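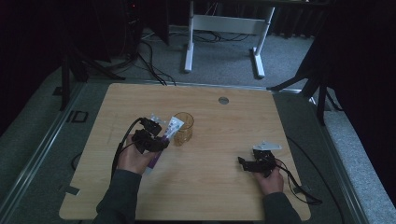
4.2 Welcome drinks and repeat visits

Guesthouse owners in Hakville often claim that small gestures bring travelers back. We doubt the effect is as large as they say. Tedesco's survey of 725 guests found that those offered a drink on arrival rated their stay higher, but it never asked what was served, or in what. A plain clear glass on a light wooden table, as in Figure 7, is a modest welcome, and we see little reason to credit it with a second booking. Mancuso reports a stronger link, yet her sample came from a single April and left out day visitors. Price was not controlled for in either study.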